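Room notebook, Hughes annex, upstairs room
May, started 9:40 am

Carrying on from the last entry. The job is still the same one: get the power off the floor, find out what the lights are doing, and leave a drawing that somebody else can follow. Time is charged to Gamisden, room upkeep line. Efua Gyamfi has the key to the electrical closet and wants it back by 4.

Re-read the old floor plan before starting. It is wrong in two places. The door swing is drawn the wrong way round, and the wall outlets on the long side are shown evenly spaced when they are bunched up toward the stair end. I corrected both in pencil on the copy in the folder. The printed one on the wall has not been changed yet.

Power first. The white strip is lying on the boards with the black cables coming off it, and they run out across the open part of the floor where the office chair gets rolled around. The chair has a five-star base, so whichever way it is pushed a caster leg ends up reaching for a cable. The boards are dark brown and the cables are black and you don't pick them out well when walking.
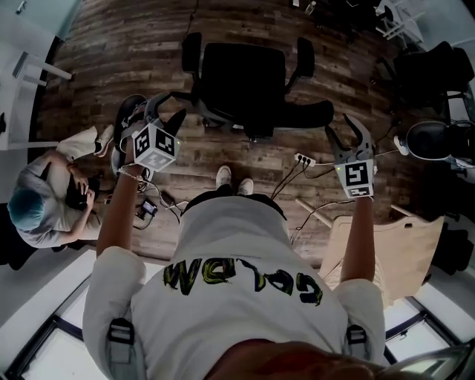

Cable run, measured

Longest run from wall outlet to where people want power is 17 ft if it follows the wall and drops down behind the white table. Straight across the floor is shorter but then we are back where we started. Going with the wall.

Broltis surface channel, the wide one, stick-on back plus a screw every couple of feet. Efua had 13 lengths left from the downstairs job and they were in the closet where she said, except that one is cracked at the end. Still enough for the wall and the drop. Not enough for the doorway, which needs the low floor cover and not channel anyway.

Channel lid is a pain to get on with more than four cables in it. Tried five with a bit of scrap and the lid popped off as soon as I flexed it. Rule for this room: four, and the fifth gets its own piece.

Wall test: wiped a patch with alcohol near the skirting, let it dry, stuck a short offcut and hung the tape measure bag on it. Left it to see. At 2:15 pm it was still up. The paint on this wall is good. The paint on the stair side is chalky and comes off on your finger, so that side is screws only.

Chair

Checked it over while I was on the floor. Black, high back, both arms. Gas lift holds. One caster had hair and thread wound around the axle, cut it out with the small snips. Another one squeaks when turned left and I could not find why. Dry silicone spray did nothing. It rolls fine so it stays in service.

Asset sticker under the seat says 2,047. The list has that number against a filing cabinet. Told Efua, she thinks the list skipped a line when it was retyped last year and everything after that is off by one. She'll check a few of the others before changing anything. Please nobody peel stickers until she has.

Bags. There are hooks now by the door. Bags left next to the chair are sitting right where the channel drop comes out, and I would like that corner clear when I come back to drill.

Lights

Complaint in the book was "flicker, upstairs, afternoons." I sat up there from 1 to a bit after 2 with everything switched on and saw it twice, very short, all lights together. That points to the supply or the switch and away from any one fitting. Opened the switch plate with the breaker off. One conductor was under the screw by a few strands only. Re-stripped it, re-made it, tightened the rest while I was in there. Breaker back on at 2:40 pm. No flicker up to 3:30, which doesn't prove much.

The replacement quote from Litix came to $249 per fitting plus the lift. I would hold off on that until we know whether the switch was the whole problem. If it comes back in the next two weeks, order one, swap one, and compare.
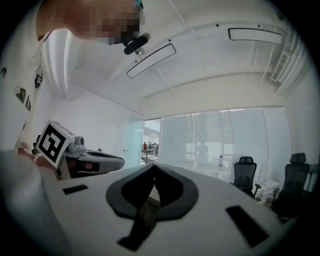 Access for the lift is the other thing to settle before anyone spends money. The doorway will take the narrow one with the rails folded. Under the open middle of the room it can go straight up, and the beams are exposed so you can see what you are driving toward. The trouble is over on the side where the white pipes and ducts are bunched together along the wall. The small white rack in among them would be at elbow height from the platform, and I don't know yet what it is fixed to. Nobody is to tie anything to it or lean on it until I have had a proper look. I will also need to know which of the pipes are live. None of them are marked on the plan, so that goes on the pencil copy too.

Asked downstairs about the pipes. The answer was that some are heating and some are left over from whatever was here before Gamisden took the floor. Efua is going to look for the old drawings. If they don't turn up I'll trace them by hand with the heating on, and label with tape as I go.

Still to do

Cut channel to length, dry fit along the wall, then stick and screw.
Order low floor cover for the doorway, brown if they have it, black if not.
Move the strip up onto the wall beside the table. It has keyhole slots on the back. Spacing taken with tape on the back of the strip, then transferred to the wall, pencil marks are there already.
Screw the chalky side, wall plugs in the blue tin.
Replace the printed plan on the wall.
Flicker: write the time in the book if you see it, and say which lights. "Afternoons" is no use to me.
Find cause of caster squeak, low priority.

Tools left in the room: long level, snips, pencil, the second tape. Drill went back downstairs to charge.

Closet key returned to Efua 3:50 pm.

Added later, 4:30: looked in on the way out. Offcut still stuck to the wall with the bag on it, lights steady. Took the bag down, left the offcut up. Will check it again before I commit to the adhesive on the full run.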